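Ledlow Shared Workshop
Table-clearing station – pre-use inspection checklist
Date: 7/19/21
Task under trial: pick up food-sized items and dishes from a table, unattended
Arm controller: Troltell, on loan from Dizon

Mark each item P (pass), F (fail) or N/A. Write comments in plain words. A fail in Section A stops the session.

SECTION A – BEFORE POWER

A1. Emergency stop within reach of the operator's chair. P
Comment: Moved to the near side in February. Leave it there.

A2. Table level and feet locked. P

A3. Screws on wrist and gripper fingers checked by hand. P
Comment: One was a quarter turn out. Tightened and marked with paint pen.

A4. Finger tips free of cracks and food residue. P
Comment: Wiped with a damp cloth. No solvent on the tips, please.

A5. Cables clear of the arm's full travel. F, then P
Comment: The camera lead could be caught with the arm at full stretch. Re-tied and checked again at slow speed. This is the second month in a row, so it needs a proper clip and not another zip tie.

A6. Floor clear for 2 metres on the operator's side. P

SECTION B – POWERED, NO LOAD

B1. Arm homes without noise or judder. P

B2. Gripper opens and closes fully, 5 cycles. P

B3. Stop button tested while moving. P
Comment: Stopped straight away. Restart needed two tries, same as last time.

B4. Speed limit set to the shared-space value. P

SECTION C – THE CHORE ITSELF

C1. Picks up a rigid plate from the rim. P, with comment
Comment: Fine when the plate sits well in from the edge. When it's pushed back, the arm comes in at a poor angle and slides it along. A person would just tilt their hand.

C2. Picks up small, uneven items. F
Comment: Since the last inspection the log shows 174 attempts at lumpy items, and 17 needed somebody to step in. That's a good deal better than the winter figures, but I would not leave it alone with a family's dinner table. 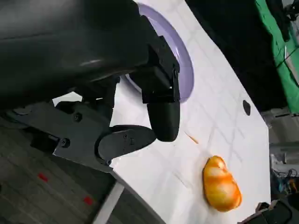
Most of the trouble is at the approach. The fingers come down on the high side of an item, it rolls, and the arm goes back to where the item used to be. Slowing the last bit of travel helps. It also makes clearing a table slower than doing it by hand, and members who came in to watch said so.

C3. Leaves scraps and smears for the wipe-down step. N/A
Comment: There is no wipe-down step yet. Drurwood has quoted for a cloth attachment. Until then a person finishes the job, and the form should say that at the top.

C4. Does not push items off the table. P
Comment: None on the floor this session. Keep the soft mat handy anyway.

SECTION D – SHUTDOWN

D1. Arm parked, power off at the wall. P

D2. Log copied to the shared drive. P

D3. Table washed and dried. P

OVERALL: Fit for supervised use. Not fit for unattended use.

Inspector's comments: The question on the front of the trial plan is whether this can take over a household chore yet. For clearing plates at a known spot, nearly. For whatever else gets left on a table, no. I'd keep the trial going at the present speed and look at C2 again once the new finger tips are on. The cable in A5 should be fixed first.

Related items
Dish rack loading trial – inspection notes
Shop-floor sweeping: what the machine missed
Emergency stop test sheet (blank)
Bench booking rules, Ledlow Shared Workshop
Finger tip colour codes and replacement schedule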